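Visits > Workshops and studios > Malten

Shares 70 | Comments 12

An afternoon with the pouch people at Cisura

I have been fussy about packing for as long as I can remember, so when Cisura opened its doors in Malten for an afternoon in March, I was on the early bus with a sandwich and far too many questions.

Cisura makes and tests bags, pouches and small organizers, and it shares a long brick building with Okafor, the zipper wholesaler. The tour started with the sample room, where 390 pouches hang on rails by size, and I could happily have stayed there until closing. Our guide let us open and close as many as we liked (I liked a great many), and she told us that a track gets run 1,000 times before a new style goes on sale. The frosted ones feel nicer in the hand, but I came around to the clear ones by the end. You can find your socks without emptying half your suitcase onto a hotel bed!

After coffee we moved on to the packing tables, which were my favorite part of the day. People were asked to bring along the everyday odds and ends that never seem to have a home, and there was a good deal of friendly arguing over what belongs with what. My neighbor, down from Prerberg with her sister, rolls everything. I fold, and I always will. A soft piece of cloth folded flat and nearly as wide as the pouch lies so much better, and the zipper doesn't fight you - though she showed me her way twice, very patiently, and I did promise to try it at home.

I asked about sizes for children's things, and was told to go one larger than you think, on account of toys having ears and leaves and other parts that stick out. Sensible advice, and I wish I'd had it when mine were small.

The shop by the exit stocks 202 styles, and I left with four pouches and a catalog. The bus back goes at ten past five, from the far side of the road.

We use cookies to remember your settings. Accept | Manage choices
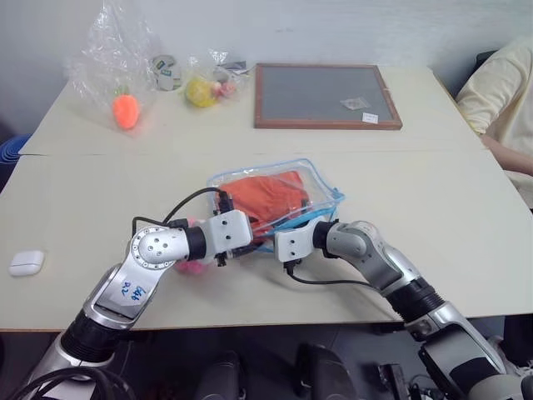
Dionysis Ververidis
Visits writer

Clear pouch with a blue zipper track and folded orange fabric inside, at the white tables.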